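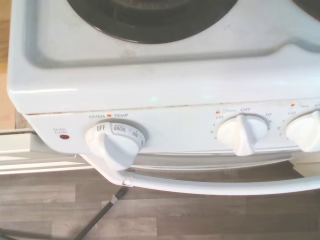
4. Setting up your blog tour stop

Read sections 1 to 3 first if you're new to Latden. If you already have a login and your review shelf is showing, start here.

You need: your blog address, the tour code from your invite email, the cover file. Cover file comes from the author or from Evport, not from us.

1. Log in and open Tours, then My Stops. New stops show up with a gray dot.

2. Click the stop, paste the tour code. Capital letters matter. If you get "code not found" check for a space at the end, it's nearly always the space.

3. Pick the post type. Review, interview, guest post, excerpt or giveaway. You can pick two but the main one goes first and that's what shows on the tour page.

4. Upload the cover. JPG only for now. Anything over 3 MB gets bounced with no message (we know, on the list).

Note: Rosário Louro's covers come as a zip with both editions inside. Use the one marked ebook. The print one has the spine and back on it and looks awful in the widget.

5. Fill in the blurb box. 273 characters max, spaces included. It will cut you off mid word and it won't warn you. Write it somewhere else first and paste.

6. Set the post time. The clock is the tour host's clock, not yours. Most of the October spooky reads tour is set for 8 a.m. host time. Check the line under the box, it shows what that is where you are.

7. Hit Save Draft. Then Preview. Then Save Draft again if you changed anything in Preview, becuase Preview doesn't save.

8. Copy the widget code into your post. On Firis blogs, use the HTML tab. In the normal tab it prints the code as text and your readers get a wall of brackets.

9. Go back to My Stops and click Confirm. Dot goes green. Until it's green the host can't see you.

Caution: once you confirm you can't change the post type. You'd have to drop the stop and rejoin, and the slot may be gone by then.

4.1 Giveaways

Same steps, plus:

1. Tick Giveaway in step 3 and choose how many copies. The author sets the top number.

2. Choose where you'll ship. Default is everywhere. Change it now if you're paying postage yourself!

3. Entry questions are optional. Keep it to one. People leave.

4. When it closes, the winner's name goes to you and to the author. Email addresses only go to you. Don't post them in the comments, please.

Note: one entry per commenter. If someone comments under two names the tool won't catch it, so have a look before you confirm the winner.

4.2 Comments import

Blogs moved over from Zaugg can bring old comments along. Settings, Import, Comments, choose the file. Goes in batches of 80. Leave the tab open. If it stops at batch 38 or so your file is probably too big, split it and run the second half after.

Smileys come through as question marks. Fix by hand or leave em.

Caution: don't run the import twice on the same file. You'll get every comment double and the only way out is to delete them one by one.

Stuck? Write to Alois Rüegg through the Help link and put your tour code in the subject line. Section 5 covers author photos and bios.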